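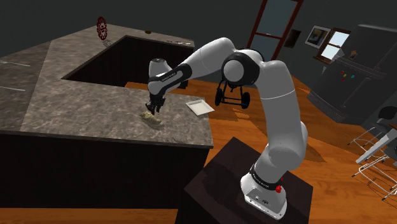 Ceden Opens Its Simulated Kitchen to Remote Operators

BRAMWELL, November — Ceden today released Mevero, a tool that lets a person teach a robot arm a kitchen task by steering it from a desk. The kitchen is simulated, so the security deposit is safe.

Operators have recorded 2,627 demonstrations so far. Of those, 1,525 were good enough to keep. The remainder are stored under "learning experiences," and Ceden would prefer not to discuss them.

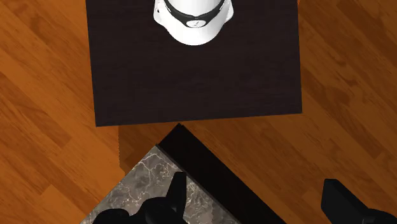

Mevero records every motion of the operator's hand controller, including the hesitations, and replays it for review. Most of the hesitating happens in the view looking straight down past the gripper, where two black fingers, a marble countertop and a great deal of plank floor compete for a beginner's attention. New operators get 34 practice runs before anything counts. Some have asked for more.

The first release covers 51 tasks. Vustus, an early customer, is using it to train its own operators. Trial access is open now through Ceden's Bramwell office — bring patience.

Filed under: Company News, Teleoperation

Recent releases
Ceden Moves to Larger Bramwell Office
Vustus Signs On for Mevero Pilot
Hand Controller Update Now Available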